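Section 4. Recording Demonstrations in the Simulated Bedroom

4.1 Purpose of this section

This section explains how operators record demonstrations for the Loltard learning system using the simulated room named Tunholm. It applies to all operators who have completed the account steps in Section 2. Operators working with the physical arm should follow the separate bench manual, which has its own safety rules.

A demonstration is one complete attempt at one task, from the reset of the room to the moment the operator closes the recording. The learning system copies what it is given. Hesitation, needless detours and sudden corrections will all appear later in the behavior of the trained model, so operators are asked to work at a steady pace and to discard any attempt they would not wish to see repeated.

4.2 Before the first recording

1. Start the Loltard recorder and sign in with your own operator name. Do not share a session with another operator, even for a short time.

2. Select Tunholm from the list of rooms and wait until the status line reads READY. Loading may take longer after an update.

3. Open the task sheet and select the task assigned to you. The sheet gives the task sentence, the object to be moved and the place where it must end.

4. Enter the room seed printed on the task sheet. The first practice task uses seed 647. The seed fixes the starting positions of the tabletop objects, and a wrong seed makes the demonstration unusable for comparison.

5. Move the hand controller slowly in each direction and confirm that the arm follows. If the arm moves the opposite way, open Settings, choose Controller, and select Match Operator View.

Note: The controller must be set down on a flat surface during calibration. If it is held in the hand, small movements will be stored as an offset, and the arm will drift during every recording that follows.

4.3 Checking the room

Each session begins with a visual check of the room from the fixed side view. The arm should be seated on its pedestal beside the table, and the plant, the bowl and the mug should be standing on the tabletop. The furniture beyond the table is background for the practice tasks and should not be touched by the arm.

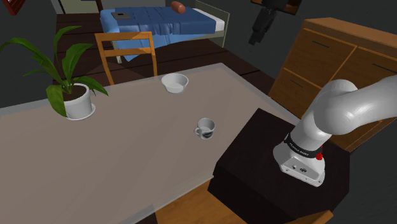 Once the check is complete, press Confirm Room. The recorder stores the confirmation with the session, and reviewers will treat any later report of a misplaced object as a fault in the software. If an object is missing, has fallen over or appears to float, do not confirm. Press Reset Room and check again. If the fault is still present after 2 resets, close the session and report the seed to Charalambos Balaskas.

The side view does not show every part of the arm. Before recording, switch to the wrist view and confirm that the gripper is open and that both fingers can be seen. Return to the side view only if the task sheet calls for it.

Caution: Tabletop surfaces may be drawn as partly see-through in some views. They are still solid to the arm. Driving the arm down into the table will stop the recording and mark it as a collision.

4.4 Recording a demonstration

1. Read the task sentence in full. For the practice task, the sentence is "Place the mug in the bowl."

2. Press Record and wait for the tone. Movements made before the tone are not stored.

3. Bring the gripper above the mug and pause briefly before lowering it.

4. Lower the gripper and close it on the side of the mug. Gripping by the handle is accepted only where the task sheet says so.

5. Raise the mug clear of the table and carry it to the bowl by a direct path. Keep clear of the leaves of the plant, as contact with them counts as a collision.

6. Lower the mug into the bowl, open the gripper and withdraw upward.

7. Press Stop when the arm is at rest. A recording that runs longer than 70 seconds is closed by the system and cannot be submitted.

8. Mark the attempt as Success, Failure or Discard.

Note: Failure and Discard have different meanings. Use Failure when the task was attempted properly and the goal was not reached – for example, when the mug slipped from the gripper on the way. Use Discard when the operator was interrupted, misread the task or lost control of the arm for reasons outside the task. Failures are kept and used in training the scoring model. Discarded attempts are deleted at the end of the session.

4.5 Varying the demonstrations

Record 4 successful demonstrations for each seed. These should not be copies of one another. Approach the object from a different side where the room allows it, and vary the height at which it is carried. Variation should remain within what a careful person would do; exaggerated paths made only for the sake of difference will be returned by the reviewers.

Do not change the lighting, the view or the arm speed between demonstrations of the same seed. These settings are varied later by the Fellen processing tool, and changes made by hand cannot be separated from its own.

4.6 Submitting the session

1. Open the session list and play back each recording once at normal speed.

2. Correct any label that does not match what is seen in playback.

3. Add a comment to every Failure, giving the step at which it occurred. One short sentence is enough.

4. Press Submit. Keep the recorder open until the transfer bar has closed.

Sessions are reviewed by Boglárka Lakatos or Dong-hyun Woo. Returned sessions appear in the list with a yellow mark and a written reason. The operator who recorded the session should also be the one who repeats it.

Section revised 9/16/20. Questions concerning labels should be addressed to Edit Bodnár, and requests for additional seeds to Tamás Bakos.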